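Draston 855 Bench Mat, slate grey

The 855 is a flat rubber work mat for assembly and repair benches. It is supplied by Pullden as a cut sheet or by the metre from a roll. The top face is matt and has no printed grid. The underside has a fine ribbed texture to stop it sliding on painted or sealed tops.

| Item | Value |
|---|---|
| Thickness | 3 mm |
| Roll width | 855 mm |
| Cut lengths | 19 m, 21 m |
| Roll weight | 38 kg (19 m) |
| Colour | Slate grey |
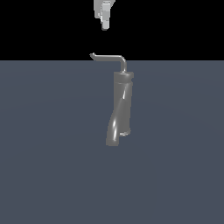 Leave the mat unrolled overnight before trimming, as it shortens slightly once the tension is off. Cut with a hooked blade against a steel rule. Adhesive is only needed on sloping tops.

Clean with warm water and mild soap. Do not use acetone or white spirit. Light scuffs can be rubbed out with a damp cloth.

Mats from the Neltlow range are 2 mm thick and will not sit level beside the 855.

Orders for special widths: Vasilis Stoyanova, Pullden trade counter. Allow nearly 21 working days.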